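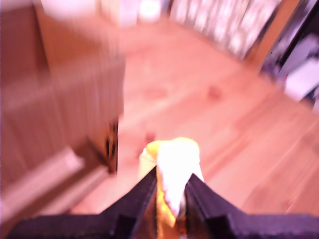

Ticket: Vato label printer drops off network after idle
Site: Ristwood, packing office
Opened: July 2018
Status: Open, workaround in place

Symptom
The printer goes offline when left idle for over 60 minutes. Jobs sent after that sit in the queue and never print. The front panel still says Ready. A power cycle brings it back and the stuck jobs then print in order, including any duplicates the user sent while waiting.

Setup
Wired connection, address assigned by the router. Print server is the Komomik box in the back office. Driver is the one from the original disc. Two other printers on the same switch show no fault.

Steps tried
Replaced the network cable. No change.
Moved to port 9 on the switch. No change.
Turned off sleep mode in the panel menu. The setting reads Off after a restart, but the fault came back the same afternoon.
Pinged the printer during a failure. No reply. The link light on the port stayed lit.
Checked the router table. The printer's lease had expired and the address, ending in 46, had gone to a handheld scanner.

Working theory
The printer does not renew its lease while idle. It keeps using the old address until something else claims it. This does not explain the first failure on record, when the address was still free.

Change made
Reserved the address by hardware ID on the router. Deleted the old queue on the Komomik box and built a new one. Left sleep mode off.

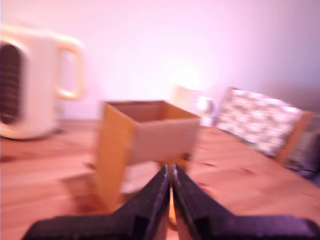
Vy Phùng replied: We had the same fault at the Bùi site. The reservation helped but did not fix it. We had to set the address by hand on the printer too, under Network, page 3. Also check that the queue has status polling turned off, or it will show offline even when the printer answers a ping.

Mateja Grgić: Address now set by hand. Polling was on, now off. Leaving the ticket open until the August stock count is done.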